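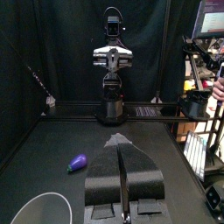
Questions about the Lanham tabletop room

Do I need to bring my own props?
You're very welcome to, and most people bring at least a favorite thing or two, but there is a good supply of toy food here if you'd like to travel light. The eggplant gets asked for more than anything else, I think because that glossy purple shows up so nicely against a dark surface. There are white dishes too. If you have your heart set on a particular piece, write ahead and I'll put it aside with your name on it.

Can I take the toy food home for a few days?
Yes, for a deposit of $40, which you get back when everything comes back. Please wipe the pieces with a soft damp cloth first and let them air dry. Dish soap is fine if they're sticky, but please keep them out of the dishwasher. We lost the shine on a whole batch that way last March, and I still feel a little sad about it.

Why is the tabletop black?
Stavros Katsaros, who set the room up with me, tried a white top and then a gray one, and we kept coming back to matte black. Bright little objects stand out on it. The one drawback is that it shows every crumb and every bit of lint – bring a lint roller if you own one, and if you don't, there's one in the drawer by the door.

Is there a backdrop?
There is, and it stays up all the time. It's a big, heavy black curtain that hangs in soft folds behind the table.
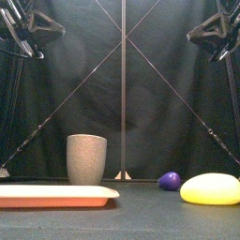
The curtain and the center pole at the back of the table.

Can you get the wrinkles out of the curtain before I come?
I can give it a going-over with the steamer if you ask me a day ahead, though I'll be truthful with you, it will never be perfectly flat. Cloth that heavy has a mind of its own. If you need a smooth background, bring a sheet of paper or board to stand behind your things.

Can the pole be moved?
I'm sorry, no. It's fixed at the back of the table and it needs to stay there. The same goes for the cables running across in front of the curtain – please don't unhook them or hang anything on them, however handy they look!

May I use real food?
Dry things are fine, so bread, nuts, whole fruit and that sort of thing. Please leave sauces and anything oily at home, as matte surfaces hold on to grease like you wouldn't believe.

How do I find you?
We're in room 142. Ring the bell and give me a minute, the hallway is longer than it looks.

When do bookings open for the fall?
On 25th September. Send me a note with the hours you'd like and a line about what you're planning, and I'll write back as soon as I can.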